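Still Waiting for the Clean Kitchen

The promise of a machine that tidies the house is an old one. The household pages of 1949 were already confident that the matter would be settled within a generation. The dishwasher and the washing machine have since earned their places, yet the work between them, the picking up and putting away, is still done by hand.

Kauppinen, which supplies fittings to small workshops, has followed the question with some care. Its Hollach site assessed 11 tasks last year, from sorting fasteners to clearing a bench at the end of a shift. In April it reported that 2 of them could be handed over without a member of staff standing by.
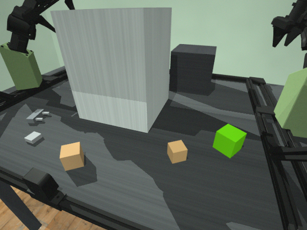
Clearing a surface remains the most instructive of these tasks. A person does it without thought, adjusting the hand from one item to the next. A machine must settle afresh where each thing ends and how firmly it may be held. Much of the early training is therefore done in simulation, where a mistake costs nothing. A tall grey box may share the table with small cubes and white pegs a fraction of its size, and a grip suited to one is of little use for the other. Shadows add a further difficulty, as a dark patch on a grey surface can be taken for an edge.

Kitance, a programme of trials in ordinary homes, has met the same obstacles in less orderly form. Its 200 participating households were asked which chore they would most like to give up. Laundry came first by a wide margin, and folding it is among the tasks the programme has yet to attempt outside its own rooms at Zasmont.

The shop floor is likely to see the benefit first. Parts arrive in known sizes, benches stay where they are put and the lighting can be fixed. Kauppinen intends to repeat its assessment with the same tasks and the same benches before any purchase is considered.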